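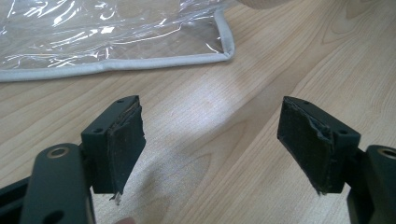 Clear bags, flat storage

December 28, 2023

I have moved all the small kitchen spares into clear plastic bags. Boxes wasted too much drawer depth. The bags come from Sundumex in packs of 200 and lie flat when empty, so a pack takes up very little of the shelf.

Procedure: lay the bag on the table, smooth it from the closed end towards the opening, fill, press the air out, fold twice. Dry goods are weighed first. My limit is 894 g per bag – the seams start to stretch at nearly 1000 g.

Labels go on before filling. A full bag is too uneven to write on.

Still to do: the tea drawer, and the screws left over from the Peltlow shelves.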